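Speaker notes: Buying Your First Arm Without Wrecking Your Year
Lavanya Rai, June workshop, after-lunch slot

SLIDE 1, title

Hi everybody, I'm Lavanya. I run the bench automation group at Avanen, and I'm the person who signs for things. So if you came for the clever control talk, that one's across the hall and I won't be hurt if you sneak out (use the back door, the side one squeaks).

What I want to talk about is money. How we asked for it, how we spent it, and the parts of the budget I got wrong the first time around. Pause here, let the late people sit.

SLIDE 2, where we started

We wanted an arm on a bench doing small tidy-up jobs: pick things up, put things in other things. My first budget was one page, and the arm was most of the page. I had a line for the arm, a line for the gripper, and a line that said "misc." I was very proud of that page.

Finance sent it back with one question: what's in misc? I didn't know! I'd put it there the way you throw an extra sweater in a suitcase.

Ask the room: who has a misc line right now? Wait for hands. Keep yours up too.

SLIDE 3, the quotes

We asked for quotes from two suppliers, Drasero and Núñez. (Say it properly, NOON-yes, I got it wrong all through the first call.) The Drasero quote was short and cheap. The Núñez quote was longer and cost more, and my first reaction was to go with the short one.

Then I sat down with both of them and a highlighter. The longer quote had the mounting plate in it, the cables, the wrist camera bracket, a spare set of fingertips and shipping. The short one had the arm. Once I added all the missing stuff to the short one, the gap pretty much closed, and I'd have been chasing five different orders to get there.

I'm not telling you to buy from either one. Get the quotes into the same shape before you compare them. Make your own sheet, and make every supplier fill in your sheet. Some will grumble. Ours did it in the end.

SLIDE 4, the work itself

This is the slide I'd keep if I could only keep one. Before you ask for a cent, write down the job you want done on the first working day. I mean the boring version. Which objects, what surface, where do they start, where do they end up, who resets it.

For us it was desk stuff. Markers, mesh cups, things you can pick up at any office store. We put blue tape down so people could line things up the same way from one try to the next, and that tape did more for us than a fixture I'd been pricing for weeks.

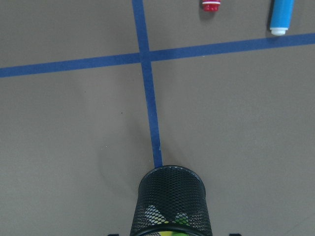

And because the job was written down, the shopping got easier. We didn't need a big payload. We didn't need a long reach. We did need fingertips that could deal with a thin rim, and we needed a lot more patience in the schedule than I'd planned for. I crossed two fancy options off the quote that same afternoon, and I haven't missed either of them.

Mesh is a pain, by the way. If you've got mesh in your task, borrow a gripper and try it before you order one. Same goes for anything shiny or see-through. Suppliers will usually lend you a demo unit if you ask nicely and you're clear on the return date.

SLIDE 5, the props line

Okay, props! I set aside 50 dollars for objects. Fifty! I figured, how many markers can you go through?

You go through them. Caps vanish, cups get bent, somebody borrows the red one for a whiteboard. Then you can't get the same kind again and your new tries don't match your old ones. Buy a box of everything on the first day, and put a few of each in a drawer with a label on it. That drawer is part of the equipment. Put it in the budget as its own line so you don't have to beg for it later.

If people laugh, let them, but don't rush. This is the bit I get emails about afterward.

SLIDE 6, people time

Next one is hours. I planned for 8 hours of setup. One day, arm out of the crate, bolted down, saying hello by dinnertime. I'll let you guess.

The bench wobbled, so we needed a stiffer bench. The stiffer bench was too deep for the room, so we moved a cabinet. The outlet was behind the cabinet. None of this is a robot problem and all of it ate robot time. So go stand in the actual room with a tape measure before you order. Look at the door. Look at where the power is, where the light comes from in the afternoon, and where a person is going to stand when they reset things all day long.

Our setup project had a name, Jikcombe, which was the only part of it that came in on schedule.

SLIDE 7, what I put in misc now

I still have a misc line, I just know what's in it. Ours is 2,000 dollars and it breaks down on a second page: spare fingertips, spare cables, tape, props, lamps, a decent stool. Finance has never sent it back since I added that second page. They don't mind spending it, they mind not knowing.

And keep the fingertips near the top of that list. They wear. If you're working on a hard surface and going low to grab things, they touch down more than you'd think, and waiting on a part with the arm sitting idle is the most expensive thing I've done in this job.

SLIDE 8, year two

Quick one, I'm probably short on time by now. Ask for year two while you're asking for year one. Service, replacement parts, somebody's training. It's a much harder conversation when the arm is already on the bench and everybody thinks it's paid for. I had that conversation. I'd like you to skip it.

If your place won't commit to year two in writing, at least get the service price from the supplier up front and staple it to the request, so it's been seen.

SLIDE 9, questions

Leave the quote comparison sheet up on the screen, people like to take pictures of it. If someone asks about leasing: we looked at it, it made sense for a short trial and less sense for us, happy to go through our numbers at the coffee break. If someone asks about used arms, ask them who's going to fix it.

Handouts are on the table by the door. Remember to grab the adapter, it's mine.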